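Tuvano office: lighting and screen glare, results of the August survey
August 30, 2023

The second floor lighting survey is finished. Readings were taken at desk height with the blinds closed, then repeated with them open. Full tables are in the facilities folder under Edet, the working name for the refit.

Most of the floor meets the target level for screen work. The exceptions are the desks nearest the back wall, where the light falls off quickly, and the row by the windows, which is overlit until early afternoon. 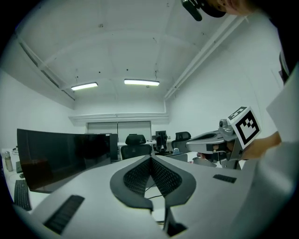 Uneven light matters more than low light. A desk that measures well on its own can still be tiring if the wall behind the monitor is several times brighter than the screen. The eye adjusts to the brighter area and the text loses contrast. Turning the monitor side-on to the window usually does more than raising its brightness.

Folasade Idahosa compared two replacement tubes, the Plendik and the Dramar, on the same circuit. Output was close. The Dramar had less visible flicker at low settings but took longer to reach full level from a cold start. The Plendik fits the existing holders without rewiring — a large part of the cost on this job.
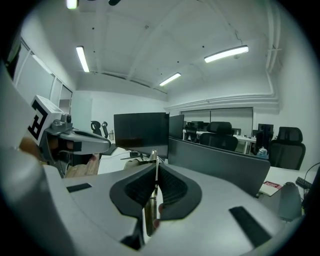
The order is for 56 Plendik tubes, with delivery expected in October. Replacement will be done in 5 evening shifts, one zone at a time. Desks do not need to be cleared, but please cover keyboards and put away loose papers before leaving. Old tubes go to the recycling cage and must not be put in general waste.

Dimming controls are not part of this order. They depend on a change to the wall switches, and the quote for that work is still open. 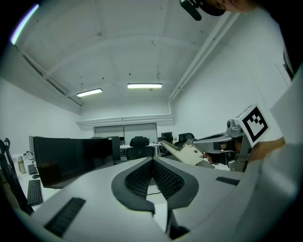

Until the tubes are in, anyone working near the back wall can request a task lamp through the facilities form. Set it to the side opposite your writing hand and keep the head below eye level. Requests already submitted remain valid.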